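财产扣押专栏 | 没有起诉，车和钱为什么还是扣了两年左右

2026年1月13日

Stonidley郡检察官办公室上周五确认，不再就Inese Žukauskas一案上诉。这意味着法院去年秋天作出的返还裁定正式生效，那辆厢式货车和随车扣押的现金都要还给她。从扣押到裁定，前后两年左右。在这段时间里，她没有因为这件事被起诉过任何罪名。

有几位读者来信问，既然没有起诉，警方凭什么一直扣着东西。也有人问，既然最后还是还了，这件事还有什么可写的。这一期把案子的经过和裁定书里的几个要点理一遍，后半部分讲讲郡里正在讨论的程序修改。裁定书是公开文件，可以到法院书记官办公室的窗口申请复印，本文引用的内容以裁定书和庭审记录为准，本刊向当事人核实过的部分会另外注明。

先说扣押那天的事。

大前年8月的一个傍晚，Žukauskas开着自己的厢式货车从Homov镇往Stonidley方向走，在镇外的岔路口被巡逻车拦下。拦车理由写的是变道没有打转向灯。到场的是两名警员。她出示了驾照、行驶证和保险，三样都有效。其中一名警员问她车上有没有武器、毒品或者大额现金，她说有现金，装在副驾驶座前面的储物箱里，是刚卖掉一批二手餐饮设备收的货款。

警员要求查看车厢，她同意了。关于这个“同意”，双方后来说法不一样。警员的报告写的是“车主口头同意全面搜查”，她在宣誓书里写的是，她以为对方只是要看一眼储物箱。执法记录仪录下了这段对话，但路上有卡车经过，中间几句听不清。法官在裁定里没有就同意是否有效下结论，认为不需要走到那一步，案子也能判。

车厢里没有发现毒品，也没有发现武器。警员在报告里列出的可疑之处有现金用橡皮筋捆扎、没有银行封条、车主“显得紧张”、以及货车走的是一条“已知的运输路线”。据此，警方认定现金可能是毒品交易所得，货车可能是运输工具，两样一并扣押。她当场拿到一张收据，上面有案件编号和一个电话号码。随后货车由拖车拉到Werkar停车场，那是郡里签约的扣押车辆存放点。她本人没有被逮捕，自己打电话叫人来接。

当晚的处理方式，就现行法律来说并没有明显越线。本郡适用的是民事没收程序，对象是财产本身，标准比刑事案件低。警方只要有合理根据相信财产与犯罪有关，就可以先扣下来。接下来由检察官决定要不要向法院提出没收申请。提出申请之后，必须通知财产所有人，所有人收到通知后有25天时间提出异议。逾期没有异议，法院可以直接作出缺席裁定，财产归郡里所有。

很多案子就停在这一步。收不到通知的，看不懂通知的，觉得请律师比拿回来的东西还贵的，都会错过期限。民事没收案件里当事人没有获得指定律师的权利，这一点跟刑事案件不同，不少人是到了窗口才知道的。

Žukauskas的案子，问题恰恰出在通知上。

检察官办公室在期限内向法院提交了没收申请，这没有争议。通知用挂号信寄出，地址抄的是车辆登记系统里的旧地址。她在被拦下的前一年已经搬家，驾照上的地址更新了，车辆登记上的没有更新。警员在现场看过她的驾照，报告的第一页填的也是驾照上的新地址。也就是说，检察官办公室的卷宗里同时有两个地址，寄信的人用了旧的那个。

信被退回来了。退件信封在卷宗里，邮戳清楚，上面盖着“收件人已迁出”。按照郡里的内部规程，退件之后应当核对其他地址重新寄送，仍然无法送达的，再登报公告。卷宗里没有第二次寄送的记录，直接跳到了登报公告。公告登在本地一份周报的法律公告版上，公告里她的姓氏少了字母上面的符号，这倒是常见的情况，法官没有把它当成问题。

公告期满，没有人提出异议，检察官申请缺席裁定，法院批准了。

她对这些一无所知。她向本刊确认，那几个月里她一直在打收据上的那个电话。前几次接电话的人告诉她案子“还在审查”，让她等信。后来电话转到语音信箱，她留过言，没有人回。她去过一次警察局的证物窗口，窗口的人说东西已经移交给检察官办公室。她又去检察官办公室，前台让她写一份书面询问。她写了，留了新地址和电话。这份书面询问后来成了关键证据，它的收件章日期早于缺席裁定的日期。

等她收到回信，信里说的是财产已经依法没收，如有疑问请咨询律师。

她找到的第一位律师看过材料后没有接，理由是缺席裁定很难推翻，费用又不好预估。后来接手的是一家法律援助机构，他们平时主要办租房纠纷，没收案件办得少。代理人向法院申请撤销缺席裁定，主张送达无效，检察官办公室明明掌握有效地址却没有使用，登报公告不能弥补这个缺陷。

检察官办公室的回应有两点。第一，法律只要求按“最后已知地址”寄送，车辆登记地址属于官方记录，按它寄送没有错，更新登记是车主自己的义务。第二，即使送达有瑕疵，她从拿到收据那天起就知道财产被扣，完全可以主动向法院提出主张。 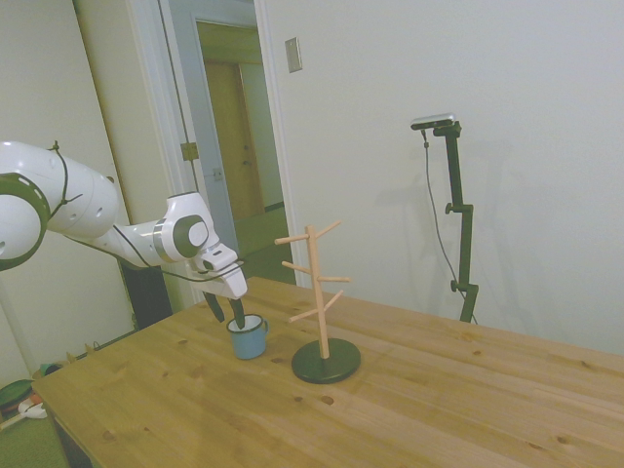 法官对这两点都没有采纳。裁定书里最长的一段就是讲送达的，引用了上诉法院多年前的Chung案。在Chung案里，当事人的地址也有新旧两个版本，上诉法院认为，政府手里有更可靠的地址时，不能挑一个不可靠的来用，然后主张自己已经尽到了通知义务。送达的要求是采取一个真心想通知到对方的人会采取的办法。法官认为，本案比Chung案更清楚，因为信退回来了，退件本身就说明旧地址不能用，而新地址就在同一份卷宗的第一页。

至于第二点，法官写得比较短。知道财产被扣，跟知道有一个没收案件正在进行、知道要在什么时间之前向哪个法院提出什么文件，是两件事。收据上没有法院的名字，没有期限，也没有说明不作回应的后果。她打过电话，去过窗口，交过书面询问，这些都有记录可查，不能说她放弃了权利。

缺席裁定撤销之后，案子回到起点，检察官办公室需要证明现金和货车与毒品犯罪有关。庭审用了半天。检察官一方出庭的是当天写报告的警员，他承认没有查到毒品，没有掌握她与任何在查案件的联系，也没有在扣押后做过进一步调查。Žukauskas一方提交了设备出售的收款单、买家的证言，以及此前购入这批设备的发票。买家出庭作证，说付现金是他提出来的，当天银行已经关门。

法官最后认定检察官没有完成举证责任，裁定返还全部现金和车辆，并且免除Werkar停车场的存放费。

存放费这一条，之前没有多少人注意。按照郡里和Werkar签的合同，扣押车辆按天计费，车主领车时一次结清。即便最后判定扣押没有依据，合同里也没有写费用由谁承担，惯例一直是车主先付。这样一来，存放的时间越长，费用越可能超过车本身的价值，有的车主赢了官司也不去领车，车最后还是拍卖掉。法官在裁定里说，让所有人为一次没有成立的没收支付保管费，等于没有完整返还。他命令费用由提出申请的一方承担。检察官办公室最初表示要就这一条单独上诉，后来撤回，没有说明原因。

货车的现状，本刊问过她的代理人。车在露天场地停了这么久，电瓶和轮胎都要换，刹车需要检查，能不能继续上路要等修理厂看过。裁定没有涉及车辆贬值和营业损失，如果要追究，需要另外起诉，还要面对政府豁免的问题。她还没有决定要不要打这场官司。

现在说郡里的情况。

根据检察官办公室去年应信息公开申请提供的清单，最近一个完整财政年度里，郡里共提出民事没收案件211起。清单没有附每起案件的结果，只标注了“已结”和“未结”，所以从这份材料里看不出有多少是缺席裁定，也看不出有多少当事人同时受到刑事起诉。本刊已经就这两项补充提出申请，收到答复后会在后面的期数里登出来。

有读者问过清单是不是可以直接公开。清单里有当事人姓名和部分地址，多数人没有被定罪，本刊不打算整份刊登。需要核对自己案件的，可以拿案件编号去书记官办公室查，查询不收费，复印按页收费。

郡议会的公共安全小组上个月收到了一份程序修改草案。草案由两位议员联合提出，篇幅不长，内容主要是下面这些。

扣押现场出具的收据，要写明可能管辖的法院、提出异议的大致程序，以及查询案件的途径。目前的收据格式已经用了很多年，只有编号、物品栏和电话。草案附了新的格式样本，正反两面，反面是说明文字，并且要求提供本地常用的几种语言版本。

寄送通知时，必须核对驾照、车辆登记和警方报告上的地址，有不一致的要全部寄到。信件退回的，必须在卷宗里记录后续采取了什么措施，没有记录的，不得申请缺席裁定。

没有提起刑事起诉的案件，检察官在申请缺席裁定之前，要向法官说明为什么认为财产与犯罪有关，附上书面材料，由法官审查后再决定。现在的做法是法官只看有没有人提出异议。

当事人胜诉或者检察官撤回申请的，存放费由郡里支付。

草案没有涉及没收所得的去向。目前没收的现金和拍卖款，一部分进入警方的设备账户，一部分进入检察官办公室的账户，这是州法规定的，郡里改不了。批评这套制度的人认为问题的根子就在这里，办案的部门能从没收里得到经费，难免影响判断。警方不同意这种说法，他们在提交给公共安全小组的书面意见里说，这笔钱只占预算很小一部分，主要用于培训和设备更新，每年都要审计。审计报告可以在郡里的网站上查到，里面只有总额，没有逐案的明细。

警方对草案本身的态度比外界预想的缓和。书面意见支持更换收据格式，对核对地址也没有异议，只提出多种语言的版本需要时间准备。反对意见集中在存放费上，理由是预算里没有这个科目，如果全部由郡里支付，需要先跟Werkar重新谈合同价格。现有合同还没到期，能不能中途修改，要看郡律师的意见。

检察官办公室的意见书比较长，主要针对法官审查那一条。他们认为，没有人提出异议的案件，再要求准备书面材料会占用人手，而且民事案件的缺席裁定历来不要求逐案举证，单独对没收案件提高标准，需要州议会修改法律，郡里的规定可能无效。起草草案的议员回应说，草案约束的是检察官办公室提出申请的条件，没有改变法院的裁判标准，郡里有权这样做。这个问题估计要等郡律师出书面意见之后才能有说法。

刑辩律师那边也有人觉得草案不够。有一份联名信主张，没有刑事定罪就不应当没收，至少现金低于一定数额时应当如此。联名信举的例子里没有Žukauskas案，因为寄出的时候裁定还没有生效。公共安全小组把这封信列入了会议材料，没有作出回应。

裁定生效以后会不会影响其他案子，法律上的答案是影响有限。这是一审法院的裁定，对别的法官没有约束力，能约束他们的是Chung案，而Chung案一直都在。不过代理人提到，同一时期用车辆登记地址寄送通知的案件不止这一起，如果其中有信件退回、又没有重新寄送的，当事人可以考虑申请撤销。申请撤销有时间限制，送达无效的情形计算方法比较复杂，最好先找律师看过卷宗。

如果你在本郡遇到过财产扣押，手上还有收据，可以先做几件事。把收据拍照留底，原件收好。拿编号到书记官办公室查有没有对应的没收案件，查的时候姓名和车牌都报一遍，有的案件是按财产立的，标题里没有人名，只写着某型号车辆或者一笔现金。如果查到案件，要求看送达记录，看通知寄到了哪个地址、有没有退回。跟警方或者检察官办公室的沟通尽量用书面，让对方在副本上盖收件章。电话也可以打，打完记下日期和对方说了什么。

车辆登记地址和驾照地址分属两个系统，改了一个，另一个不会自动更新。搬过家的读者可以顺便查一下自己的登记。

公共安全小组下一次会议对外开放，书面意见可以提前交到郡议会秘书处，也可以当场填卡申请发言，每人的发言时间由主持人视人数决定。会议议程要到开会前几天才会公布，草案是否列入表决目前还不确定，有可能只是继续讨论。

关于上一期，有两处需要更正。我们把证物窗口的受理时间写成了全天，实际上中午休息，休息时间不叫号。另外，文中提到的“扣押听证”应为“扣押后听证”，两者的申请条件不同，前者本郡没有设立。网页版已经改过来了。

来信请在标题里注明“扣押专栏”，涉及具体案件的请不要在信里写完整的驾照号码。下一期继续写扣押后听证怎么申请，会附上空白表格的领取地点。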